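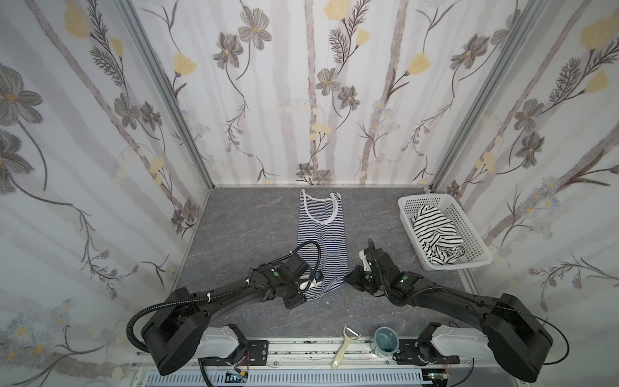
Centre de soins de Moya : passage en unité hivernale, quelle capacité réelle ?

Forum Santé locale > Établissements > Moya
Sujet ouvert le 22/10/25

a_marin
Le projet d'ouverture hivernale est en ligne. L'ancien bâtiment de rééducation, fermé depuis la fusion avec Lodden, serait mis à disposition de l'hôpital de décembre à la fin de l'épidémie de grippe. Capacité annoncée : 206 lits. Le dossier ne précise pas s'il s'agit de lits installés ou de lits armés. Quelqu'un a-t-il l'annexe technique ?

Kuster_J
Lits installés. L'annexe donne 191 lits raccordés à l'oxygène mural, le reste en concentrateurs mobiles. Pour le personnel, il est seulement fait mention d'une « montée en charge progressive », sans tableau d'effectifs.

milagros.c
J'ai travaillé dans ce bâtiment. Le réseau d'oxygène du niveau 2 n'alimentait que la moitié des chambres. Si rien n'a été repris depuis, le chiffre de l'annexe est théorique.

Kuster_J
Il a été repris. Lot fluides attribué à Corkness, réception prononcée avec réserves sur deux vannes de sectionnement.

milagros.c
Une réception avec réserves ne vaut pas mise en service. Il faut encore le contrôle de pureté aux prises et l'accord du pharmacien.

P. Vidal
Le débit me préoccupe plus que le nombre de prises. En oxygénothérapie conventionnelle, on compte environ 6 litres par minute et par patient. À haut débit, le calcul change complètement. L'évaporateur est-il dimensionné pour cela ?

a_marin
Le haut débit n'est pas prévu à Moya. Ces patients resteraient sur le site principal.

P. Vidal
Alors il faut l'écrire dans les critères d'admission, avec la procédure de transfert. Je ne les trouve pas dans le projet.

candela_c
Je ne partage pas les réserves ci-dessus. L'hiver dernier, les urgences gardaient des patients sur brancard faute d'aval. Même à moitié armé, le bâtiment soulage le site principal.

milagros.c
À condition de ne pas prélever les infirmiers sur ce même site. Sans recrutement, on déplace les lits et le total ne bouge pas.

candela_c
La convention avec Moltton prévoit des intérimaires. Article 6.

Kuster_J
L'article 6 couvre l'entretien des locaux et la restauration. Aucun poste soignant.

candela_c
Exact, j'avais lu trop vite. Je maintiens le reste.

a_marin
J'ai demandé le tableau des effectifs à la direction. Je mettrai la réponse dans ce fil.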